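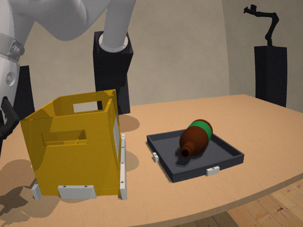 电视剧《末班车518》定档十二月，Lillix平台独家播出

由Indano影视公司制作、Firouzeh Hassanpour编剧、Hala Awad导演的电视剧《末班车518》，已经确定在十二月播出。全剧一共24集，每集35分钟，由Lillix平台独家播放。第一周会放出四集，以后每周更新两集，更新的时间是晚上八点。购买了年度会员的观众可以提前一周看到下一次更新的内容，普通会员和大家同时看。

这部剧的故事发生在一个名叫Skorncombe的海边小城。小城是编剧虚构的，但是剧里的公共汽车、修车厂、夜校和码头旁边的早餐店都写得很细，看过前两集的人很容易觉得自己曾经去过这个地方。518是一条公共汽车线路的号码，从火车站出发，经过医院、旧市场和夜校，最后到达灯塔下面的终点站。每天的最后一班在晚上十一点二十分发车，剧中的大部分事情都和这一班车有关系。

故事简介

女主角叫娜希德，二十九岁，原来在首都的一家会计事务所工作。她的父亲开了三十多年公共汽车，在退休以前的一个月突然病倒，不能再开车。娜希德回到Skorncombe照顾父亲，本来只打算住两个星期。她在家里找到父亲的一本工作日记，里面除了发车时间和油量，还写着乘客的事情：谁今天没有来，谁换了新工作，谁在车上睡着了坐过了站。最后几页里，同一个乘客的名字反复出现，可是娜希德从来没有听父亲说起过这个人。

为了弄清楚这个人是谁，她开始每天晚上坐518路的末班车。接替父亲开车的是一个年轻司机，名字叫尤尼斯，刚刚拿到驾驶证不久，说话很少，第一天就开错了路口。两个人最初互相不喜欢。娜希德觉得他不认真，尤尼斯觉得她每天坐在第一排看着自己，好像是公司派来检查的人。到了第三集，车在旧市场旁边坏了，全车的乘客只能一起等修车的人来，两个人才第一次好好说话。

这一集也是制作方最早放出片段的一集。片段大概让观众明白了这部剧的节奏：没有人追赶谁，也没有很大的音乐，乘客们在车上分吃一袋橘子，一个护士给家里打电话，一个学生借着车里的灯写作业。事情就这样慢慢地说出来了。

主要章节

制作方公布了前面六个章节的名字和内容。每一个章节由四集或者两集组成。为了不影响观看，下面只介绍已经公开的部分。

第一章：日记。娜希德回到家乡，和母亲、弟弟重新住在一起。弟弟正在准备考试，不愿意把房间让出来。父亲在医院里恢复得很慢，说话不清楚。娜希德整理他的东西时，发现了那本日记。母亲说日记没有什么好看的，应该和旧报纸一起扔掉。

第二章：新司机。公司里没有人愿意长期开末班车，尤尼斯因为是新来的，只能接受。他不认识乘客，不知道老太太上车以后必须等她坐好再开，也不知道在医院站要多停一分钟。乘客们写信投诉他。娜希德本来也想签名，后来把父亲日记里的几页抄下来，放在了他的座位上。

第三章：失物。518路的车上常常有人忘记东西，雨伞、饭盒、一只手套。公司要求司机把它们送到失物处，但是失物处只在白天开门，坐末班车的人白天都在上班。尤尼斯把东西留在车上，等主人自己来认。有一天晚上，车上出现了一个没有人认的信封。

第四章：夜校。夜校的老师谢琳每天坐末班车回家，她的学生里面有码头工人、店员和一位七十岁的老裁缝。学校准备关闭夜间课程，如果没有学生，晚上十一点以后的班车也就没有理由保留。谢琳请娜希德帮忙算一算账，娜希德从账目里看到了一件奇怪的事情。

第五章：罢工。公司打算取消三条夜间线路，司机们的意见不一样。有家庭的老司机害怕失去工作，年轻的司机想要停车抗议。尤尼斯站在中间，两边的人都不相信他。父亲在病床上第一次完整地说了一句话，但是他说的和大家想的都不一样。

第六章：坐过站的人。日记里的那个名字终于出现了。制作方没有公开这一章的更多内容，只说它有四集，并且其中有一集完全在车上发生，从发车一直到终点站，中间没有离开过这辆车。

从小说到剧本

《末班车518》是原创剧本，没有小说作为基础。编剧Firouzeh Hassanpour在这以前主要写广播剧，观众比较熟悉的是她的家庭题材作品《三楼的窗户》。她用了四年时间写这个故事。最早的版本也是广播剧，只有六集，每集只有两个人物在说话。Karimi文学基金的剧本计划选中了这个版本，给了她一年的写作资助，之后Indano买下了改编的权利，并且请她自己来写电视剧本。

“广播剧里没有脸，所以我必须让每个人说话都不一样。”Hassanpour在定档活动上说，“写电视剧的时候，我反而要删掉很多话。有一些乘客在广播里讲了五分钟，现在他们只是上车、坐下、看窗外，观众就懂了。删的时候我很舍不得，有几段我删了又放回去，导演又把它们删掉了。”

她说，人物增加得很多，这是最困难的地方。最后的剧本里，有台词的角色一共有103个。有的人只出现一次，说一句“请开后门”；有的人在第二集里问了一次路，到了第十九集才重新出现，那时候观众已经知道他当时要去哪里。为了不写错，她给每一个角色做了一张卡片，写上他在哪一站上车，在哪一站下车，每个星期坐几次，有没有带伞的习惯。

关于主角的职业，Hassanpour也做过修改。在广播剧里，娜希德是一名记者，所以她调查事情非常自然。改成会计以后，故事变慢了，但是编剧认为更合适。“记者会马上去问。会计会先看数字，看完数字还是不好意思问。”她说，“她是一个不好意思的人，这对我来说很重要。”

导演的选择

导演Hala Awad以前拍过两部电影和一部短篇电视剧，这是她第一次拍超过二十集的作品。她在活动上承认，开始的时候她拒绝了这个项目。她的理由很简单：在公共汽车里拍戏太窄，灯光不好放，演员也不能自由走动。Indano的制片部门后来给她寄了第六章的剧本，就是完全在车上发生的那一集，她看完以后改变了决定。

拍摄使用了两辆公共汽车。一辆可以真正开上路，用来拍外面的街道和站台；另一辆放在摄影棚里，座位和一边的车壁能够拆下来，让摄影师从旁边拍摄。两辆车的里面必须完全一样，包括座椅上的划痕和扶手上磨掉的油漆。美术组每次在一辆车上做了改动，当天就要在另一辆车上也做同样的改动。Awad说，后来有两次连她自己也分不清坐在哪一辆里面。

她也谈到了声音。剧中使用的音乐很少，多数时候观众听到的是发动机、雨刷、报站的声音和乘客低声说话。报站的声音由一位演员专门录制，录了完整的一套，包括那些剧情里没有停过的站。前六集的报站员声音比较年轻，从第七集开始换成另外一个声音。这个变化和剧情有关系，导演希望观众自己注意到。

“我请大家不要一边做饭一边看。”Awad笑着说，“当然，如果您一定要做饭，也可以，但是请把声音开大一点。”

演员方面，剧组决定不使用特别有名的演员来演两个主角。娜希德和尤尼斯的扮演者都来自话剧舞台，以前很少出现在电视里。导演的想法是，末班车上的人应该像观众平时会遇到的人。不过，几位年纪比较大的演员在配角中出现，其中扮演父亲的演员在整部剧里的台词非常少，大部分时间他只能用眼睛和左手来表演。为了准备这个角色，他在拍摄以前去康复医院学习了一段时间，和医生、病人家属都谈过话。

扮演尤尼斯的演员原来不会开大型车辆。剧组给他安排了驾驶课程，他考试考了两次，第二次才通过。真正上路拍摄的时候，多数镜头还是由专业司机完成，但是他自己在封闭的道路上开了几段。他对记者说，最难的动作是靠站，车门要正好对着站牌，并且车要停得很轻，让站着的人不用抓扶手。

预告片和观众的反应

上个月放出的第一支预告片长度是两分钟，里面没有旁白，也没有把故事说清楚。一部分观众在评论里表示看不懂，问这到底是爱情剧还是家庭剧，或者是一部悬疑剧。也有观众非常喜欢最后的镜头：终点站的灯一盏一盏关掉，尤尼斯从车头走到车尾检查座位，然后停下来，看着一个仍然没有下车的人。画面里只有那个人的背影。

对于类型的问题，制作方在定档的消息里使用了“城市生活剧”这个说法。Hassanpour自己不太愿意选择。她认为日记的秘密可以让人一直往下看，但是看完以后，观众记得的可能是另外的事情，例如母亲为什么总是在十一点半打开厨房的灯。爱情的部分确实有，位置比较靠后，而且说得不多。喜欢快一点的观众可能需要有一些耐心。

记者在活动现场看了前两集。第一集的开头用了比较长的时间介绍家里的情况，父亲生病、弟弟考试、母亲和邻居的关系，信息有一点多，人物的名字也不容易马上记住。从娜希德第一次上车开始，节奏就变得稳定了。第二集里有一段很好看：尤尼斯拿到那几页抄写的日记以后，没有道谢，也没有说他看过，只是在第二天晚上的医院站，车多停了一分钟。一个穿着护士鞋的女人从台阶上跑下来，赶上了车。她坐下以后喘着气，看了看司机，没有说话。

画面的颜色也值得一提。白天的小城偏灰，天空很低，街上常常有风。到了晚上，车里的灯是黄色的，人的脸看起来比白天温暖。摄影没有特别强调这一点，变化是慢慢发生的。海在前两集里面只出现了一次，而且是在很远的地方，这对一部海边小城的电视剧来说有一点意外。

不足的地方也有。公司经理这个人物在前两集里写得比较简单，他说的话几乎都是关于成本和时间表的，听起来像在读通知。制作方解释说，他在第五章里会有更多的内容。另外，字幕的字比较小，在手机上观看的时候不太舒服，Lillix方面表示播出以前会调整。

广播剧版本同时重新播出

为了配合电视剧，最早的六集广播剧也会在Lillix的音频频道重新上线，时间比电视剧早一个星期。广播剧里的主角是记者，结尾也和电视剧不同，因此先听广播剧不会知道电视剧的结局。Hassanpour建议大家按照自己喜欢的顺序来选择，但是她请听过的人不要在评论里写出那个名字后面的答案。

剧本书的出版也在准备中。书里会收入第一章、第三章和第六章的完整剧本，还有编剧的一部分角色卡片，以及Skorncombe的线路图。线路图是美术组画的，上面除了518路，还标出了另外几条在剧中只提到过名字的线路。因为拍摄期间有两个站的名字改过，出版社正在请编剧重新核对。书的价格现在还没有公布。

关于有没有第二季，Indano没有给出明确的回答。制片部门的说法是，24集已经把故事讲完整了，现在没有继续拍摄的计划，但是小城里还有别的线路和别的时间。Awad说她目前最想做的事情是休息，然后去一个没有公共汽车的地方住几天。Hassanpour则已经回去写广播剧，新作品的内容和一家冬天不营业的旅馆有关系。

播出信息

剧名：《末班车518》
集数：24集，每集35分钟
编剧：Firouzeh Hassanpour
导演：Hala Awad
制作：Indano
播出平台：Lillix
播出时间：十二月开始，晚上八点更新
更新方式：第一周四集，以后每周两集
字幕：中文、英文、阿拉伯文、波斯文

第一集和第二集不需要会员就可以观看，从第三集开始需要登录会员账号。平台同时提供有声音描述的版本，方便看不见画面的观众收听，这个版本会比普通版本晚一天上线。片尾歌曲由剧组自己制作，歌词使用了父亲日记里的一段话，完整的歌曲要等到最后一集播出以后才会公开。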